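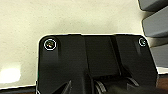 Voluntary rainfall observers wanted, Trollbridge and upper valley

The Trollbridge Rainfall Register is looking for observers to take daily readings from March. The register currently receives returns from 77 gauges. Coverage is thin on the north side of the valley, above 700 feet, and applications from that area will be considered first.

What is involved

One reading a day at 0900 GMT, all year. The clock time moves to 1000 during British Summer Time. Rainfall is measured to the nearest 0.1 mm and entered against the previous day. Snow is melted and recorded as its water equivalent. Depth of lying snow is noted separately, in whole centimetres.

Returns are sent monthly, by post or using the online form. Allow roughly 20 minutes for this. Occasional absence is not a problem, provided the total on return is marked as accumulated and not divided between the missing days.

Site requirements

An open, level patch of grass or short vegetation is needed. The gauge should stand at a distance of at least twice the height of any nearby wall, hedge or building. Roofs, patios and steep slopes are not suitable. Very exposed sites may be accepted with a turf wall – please ask before ruling yours out.

Equipment

A standard five-inch copper gauge and a glass measure are supplied on loan. The rim is set 30 cm above the ground. Observers who already own a gauge of this pattern may use it once it has been checked. Automatic tipping-bucket gauges are welcome as a second instrument only.

Training

Dymphna Rafferty visits each new site to agree the position of the gauge and go through the first reading. Arif Fakir checks the monthly returns and will query any doubtful values.

How to apply

Write to Pierina Fabbri, Observer Applications, Trollbridge Rainfall Register, giving your postcode, approximate height above sea level and a rough sketch of the garden or field with obstacles marked. No previous experience is needed. The post is unpaid; postage is refunded.

Notice posted 2019-10-15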